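Last updated: April 2, 2019

Pustska Racing Stable: spring progress report to the Bélanger partners

Hello again, and thank you all for your patience while I got this together. It has been a busy stretch at Darnville, and I kept putting off the writing until I had something worth telling you (and now I have rather a lot!).

Flallo is back in full work and looks a different filly from the one we sent out for a rest. Her coat has come up, she is cleaning out her feed tub every night, and she has had 2 good gallops on the main track with a lead horse for company. In the second she was asked to pick up over the last 300 yards and did it without being touched, which pleased her rider no end. She still wants to hang a little on the turn, so we have changed her bit and will try her in a ring bit if that doesn't settle it.
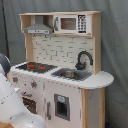

The older gelding is a slower story. His near fore was warm after his last run and the vet asked for two weeks of walking only. The scans came back clean, I'm glad to say, and he is trotting again now, but I would sooner miss the April meeting with him than hurry.

On the money side, we are within the training budget you approved. The one extra is the farrier's bill, $100 over what I had allowed, all of it for the gelding's new shoes.

Flallo should be ready to enter later in April, over six furlongs if the right race fills. I will call each of you as soon as the entries are drawn, and you are very welcome at the barn any morning before then. There is always coffee on.

We use cookies to improve your visit. By continuing to browse this site you accept our cookie policy.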